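Search this log Go

March 6, 2020

Spent the whole day on the Ostum cell in simulation and did not touch the hardware on the bench at Lerkgate. The plate task has been failing at the regrasp since the gripper model was swapped. Ruairí thought friction. I thought tool frame. Started with the tool frame because it is quicker to check.

The tool center point in the cell file was still the one measured for the old fingers. Z offset short by 4 mm. Corrected it, reloaded, jogged to the home pose and read back the flange transform. It agrees with the drawing now. Also found the wrist camera extrinsics had been copied from Brendan's branch, where the mount is rotated. Put back our own.

Next the collision meshes. The visual mesh of the finger links has all the screw holes and slots in it, and somebody had pointed the collision geometry at the same file. That gives the solver a great many small edges to catch on, and the plate rim finds every one of them. Replaced each link with a convex hull and a flat pad at the tip.
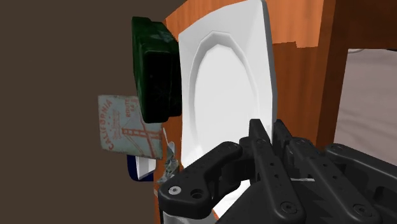
Contact count during a hold dropped at once and the step time came down with it. The jitter at the rim is smaller but still there. I left the pad friction alone on purpose. Changing two things in one run is how we lost most of a week in August.

Ran a batch of 100 with the old friction value and the new hulls. Log is under run 2063. Failures are now nearly all of one type: one finger touches down on the rim early, the plate tips, and the controller reads the tip as a closed grasp. Sigrun wants a force threshold on the close command. Agreed, but it needs the simulated force signal filtered first, and the filter in the Pavstead package adds a delay I have not measured. Wrote it down for her.

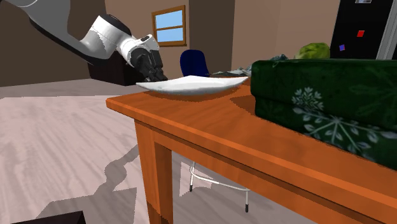 Approach height was the last item. The planner takes it from the table frame plus the nominal plate thickness, and the table frame had been set at the underside of the top. Moved it to the upper face and re-taught the pre-grasp pose over the left rim, fingers pointing straight down, plate flat on the wood. The big green box with the snowflake pattern takes up the right half of the table, so I kept the left-side approach as the only one allowed and deleted the mirrored pose from the list. Planner was wasting time on it. Elbow stays up through the whole descent.

Asked Ita to rerun the reach check with the new pose tonight, with the same seed as the batch. If it passes I will commit the hulls, the tool frame and the table frame as separate changes so they can be backed out one by one. Cormac still has the cell file locked for his gain tuning and has to release it first. Message sent, no answer by the time I left.

Open:
Filter delay, measure.
Force threshold, 2 values to try, Sigrun has them.
Dow fixture drawings, still waiting on rev C.
Real gripper pads to be cleaned and checked for wear before anything goes back on the bench.

Last updated March 6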